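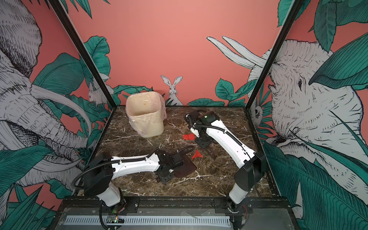
Two robot arms at a marble tabletop, with a lined wastebasket towards the back.

Coaching Young Players, Level One
Handout 5: Planning your first month with a new squad
Soldale Junior Football, 2 May 2018

Welcome back, everyone, and thank you for all the good questions after the last handout. This time we're looking at those first few weeks with a brand new team, when half the children don't know each other's names and you're still working out who likes playing in goal (usually fewer than you'd hope!).

Start with the calendar. Most of you will meet your squads in August, when families are coming and going, so please don't plan anything that depends on having everybody there. Write each session so that it works with eight players or with fourteen, and keep a spare game up your sleeve for odd numbers.

For under-nines I like a session of 61 minutes. Yes, really – the extra one is for laces, and I've never regretted writing it down. Give roughly 20 of those to small games at the end, and protect them fiercely, as it's the bit the children will talk about on the way home. The rest can be split between a lively warm-up, one skill and a short drinks break.

On touches of the ball: at Clultum we used to set a target of 200 per child per session, and it's a lovely thing to have in mind when you're choosing drills. If there's a long queue behind one cone, make two lines, or three, and stand somewhere you can see them all.

Positions can wait. Move everyone about for the whole month, including the child whose dad has told you he's a striker.
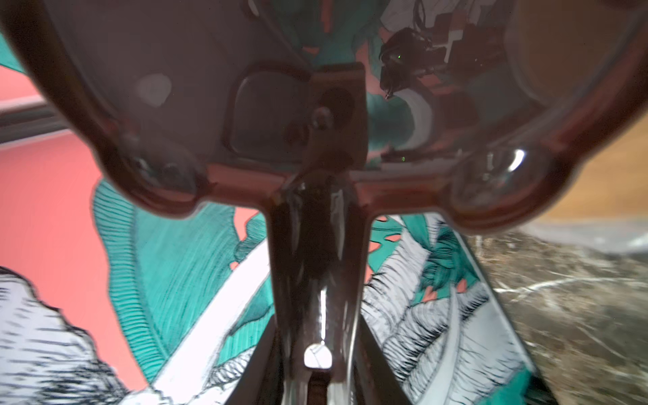
Işık wrote in to say that moving everyone about is fine in training, but that her lot got upset when it happened in a match, and could she leave them where they were happy until half-time?

Of course you can. Swap at the break, tell them before kick-off that it's coming, and let the nervous ones move with a friend.

For next time: draft two session plans on the Imum sheet, one for a full squad and one for a thin evening, and bring both along with your whistle.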